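Tekora Kitchen Simulator: Operator Guide

Section 7. Stalled and diverging runs at the sink station

7.1 When to use this section

Use this section if a run at the sink station stops with fault 497 (target not reached), or if the arm model starts to shake, drift or pass through the worktop. For faults at start-up, see Section 4.

Fault 497 is raised when the target marker has been active for 600 steps and the tool point has not come within tolerance of it. The simulator pauses physics and keeps the last state in memory. It does not save that state to disk until you tell it to.

CAUTION: If the hardware link is on, the real arm holds its last commanded position under power when fault 497 is raised. Press the stop button on the cell before you change anything in the simulator. Do not rely on the pause.

7.2 Saving the faulted state

1. Leave the run paused. Do not press Reset.
2. Open Run > Save State and enter a name. Names may not contain spaces.
3. Tick Include contacts. Without the contact list the state will reload, but the fault may not repeat.
4. Press Save and wait for the status bar to read Idle.
5. Switch the hardware link to Off. The link icon turns grey.

Note: Versions before the May release save the contact list only if the Harahap solver is selected. If you use the Plallitz solver on one of these versions, write down the last contact pair shown in the log.

7.3 Checking the target marker

Most cases of fault 497 at this station come from a marker that has been placed where the tool cannot go. The marker has no collision shape, so it can be put inside or across a solid part with no warning. It is also drawn at a fixed radius that has nothing to do with the tolerance. Only its centre counts.

1. Load the saved state and select the station camera.
2. Turn on View > Target marker. The marker is drawn as a red sphere.
3. Compare the marker with the sink rim. From the station camera a marker hovering over the front edge can look as if it is inside the basin. 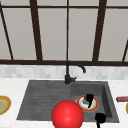 4. Switch to the side camera and read the marker height in the Properties panel. Do not judge height from the station camera alone.
5. If the centre is below the worktop and outside the basin walls, move the marker and run again from the saved state.
6. If the centre is in free space, leave it where it is and go on to 7.4.

7.4 Checking for trapped objects

1. Turn on View > Contacts.
2. Look for contact points that flicker on and off while physics is paused and stepped by hand. These show two shapes pushed into each other at reset.
3. Select each flickering object and press Lift. This raises it by 4 mm.
4. Step the run by hand until the object settles.
5. If it jumps or spins, delete it and add it again from the library.

CAUTION: Do not raise the contact force limit to clear a stall. The same limit is sent to the arm controller when the link is turned back on.

7.5 Returning to normal running

1. Complete one full run with the hardware link off.
2. Check that the log shows no 497 entries.
3. Clear people and loose items from the cell, then release the stop button.
4. Set arm speed to Low and turn the link on.

If the fault comes back, send the saved state and the log to Ridwan Lumenta at the Omari support desk. Requests to change the station layout go to Baptiste Lefèvre.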